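Mug

A mug is a cup with a handle, taller than a teacup, and it doesn't come with a saucer. That's the short version. I've been keeping this little household encyclopedia going for years now and the mug page is the one I keep coming back to fiddle with, probably because I've always got one next to the keyboard.

Name

The word has been in English for a very long time and the people who study these things don't agree on where it started. There are similar words in the Scandinavian languages, so that's the usual guess. Calling somebody's face a "mug" is often linked to old drinking pots that had faces molded on them, which I love, though I wouldn't swear to it in court.

Shape and size

Most mugs are plain cylinders, or close to it. Straight walls are easy to make and easy to print on, and a thick wall keeps your coffee warm a bit longer (as long as you warm the mug up first – a thick cold mug will steal the heat right out of the drink). Some taper toward the foot so they stack. Some have a fat belly and a narrower mouth, and those are lovely to hold and a pain to scrub.

The handle is where I get picky. A small loop takes one or two fingers and leaves your knuckles resting on hot clay. A big open one takes the whole hand, but it knocks into everything in the cupboard. My friend Binta Oyewole throws pots and she pulls every handle by hand from a lump of wet clay, then lets it stiffen before she sticks it on. If the handle is much drier than the body it cracks at the join, and she's lost whole shelves that way!

Materials

Earthenware is fired cooler than the others and stays porous under the glaze, so a chip can let water in. Stoneware is tougher and heavier. Porcelain is hard and fine and can be made surprisingly thin. Then you've got enameled steel for camping, which burns your lip, and glass, which lets you see exactly how weak your tea is.

Crazing

Those fine hairlines in an old glaze are called crazing. They happen when the glaze and the clay shrink by different amounts, and tea stains find them fast. I have a cream one from the Rirkport market with 16 years of tea in it and I'm not giving it up. A paste of baking soda shifts the brown on the surface, but anything down in the cracks is there to stay.

On the table

A mug is happy next to pretty much anything, a bottle of water included, and it never needed the matching set that teacups seem to want.

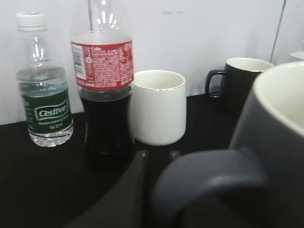
Storage

Hooks or shelves, and people get heated about it. Hooks save room but put all the weight on the handle. On a shelf I go right side up, since the rim is usually the weakest part. Vitalii Stelmakh wrote in to tell me that upside down keeps the dust out, and fair enough, he lives by a gravel road.

See also: Beaker, Saucer, Tankard, Teapot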